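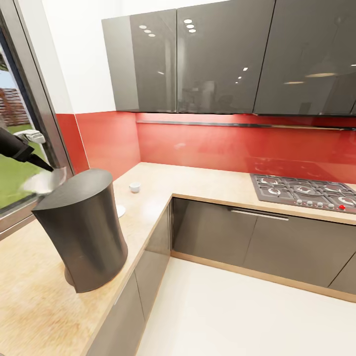
Kitchen corner by the window

Bus lane ticket, wrong plate. Do I pay first and argue later?
Asked in Prestham Neighbors, Fri 3 May

Got a $50 ticket in the mail for parking in a loading zone in Skonbridge. I haven't been there since March! The plate in the photo ends in 2213 and mine doesn't. Funny stuff, but do I have to pay while they sort it out?

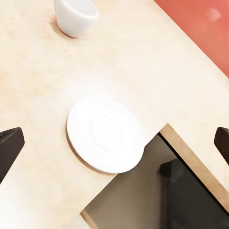
Cup and saucer

Answer 1 (3 votes)
Don't pay! At least in Skonbridge, paying closes the case. Fill in the dispute form on the back of the ticket, add a copy of your registration and a clear photo of your own plate, and mail it all within 10 days. I did this last year over a mixed-up letter and they dropped it, with a very nice note too. I was thrilled!

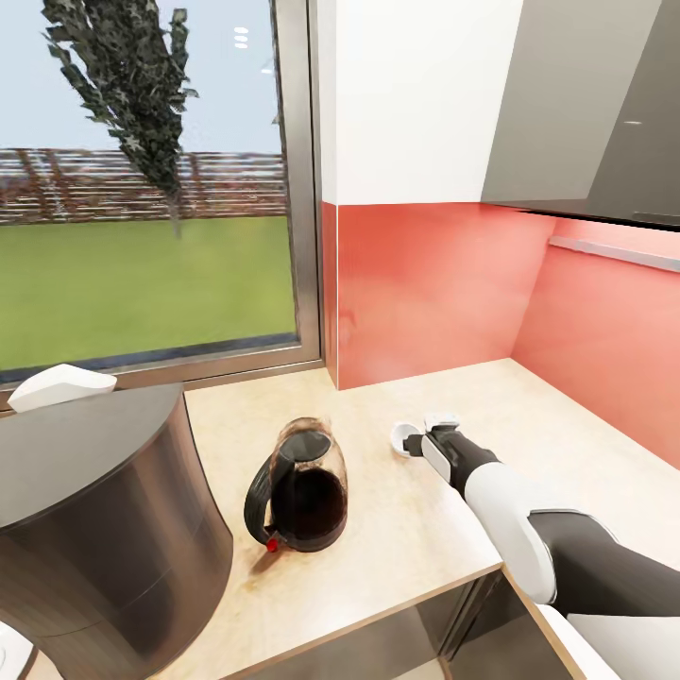

Keep copies of everything, and write the ticket number on each page in case they get separated.

Answer 2
Same thing happened to my brother, only with a Zein van, and he drives a Rarnero. Great story at parties!! No idea about the paying part, sorry. Call them maybe?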